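4.3 Making the finger mask and checking low-texture frames

The tracking module of Fetetari estimates the motion of the hand-held gripper from the wrist camera. The fingers are visible in every frame and they move with the camera, so the tracker must not take feature points from them. In this section you make a mask for the fingers and you set the limits for frames where the background has too few points.

Do this section after the lens calibration (4.2). You must repeat it when you change the fingertips, also if the new ones are the same type.

Before you start

The Gedow recorder must be stopped. The mask editor and the recorder use the same port (2101) and the editor will not open if the recorder is still connected. If you installed the Devport bridge, stop it also.

Making the mask

1. Start the mask editor from the Tools menu and select your gripper profile.

2. Open the fingers completely and hold the gripper over a plain surface, for example a desk or a wall. Press Capture open.

3. Close the fingers slowly and press Capture closed. Do not hold any object between the pads.

4. The editor draws one outline for each finger and for each position. Check that the outline includes the full fingertip block and the arm behind it. If a corner is outside, drag the nearest point of the outline.

5. Set Margin to 2. A bigger margin is possible, but it removes useful background near the pads.

6. Press Save. The mask is written to the profile folder and the tracker loads it at the next start.

Note: The screw holes in the fingertips give strong feature points. If you see green marks on the holes in the preview, the mask is not loaded or it belongs to another profile.

Setting the low-texture limit

7. Open Tracker settings and go to the page Frame quality.

8. Set Target points to 300. The tracker tries to find this number of points outside the mask.

9. Set Minimum points to 31. Under this value the frame gets the flag LOW_TEXTURE and the pose is predicted from the inertial sensor only.

10. Keep Reject moving regions switched on. Sleeves and other clothing of the operator can enter the image at the border, and a checked or striped fabric gives many good corners which do not belong to the room.

11. Load a short recording and step through it with the arrow keys. Stop at a frame where the gripper is in front of a plain surface, and compare it with Figure 4-6.
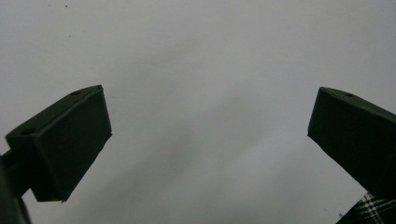

Figure 4-6. Open fingers against a plain gray surface, with checked fabric at the lower right.

In a frame of this kind the tracker should find almost nothing to use. Small specks on the surface are accepted as points if their contrast is high enough, but they are too few for a pose. If the status line shows OK on such a frame, look where the points are. Most often they are on the finger edges (go back to step 4) or on the fabric (see step 10).

Caution: Do not lower Minimum points to make the flag disappear. The trajectory will look complete, but it can drift or jump, and the planner in Dantas will use it without a warning.

12. When the flags are correct, press Apply to profile and restart the tracker.

If a long part of your recording has the flag, the path after it can be shifted. Run Relocalize (section 4.5) before you export.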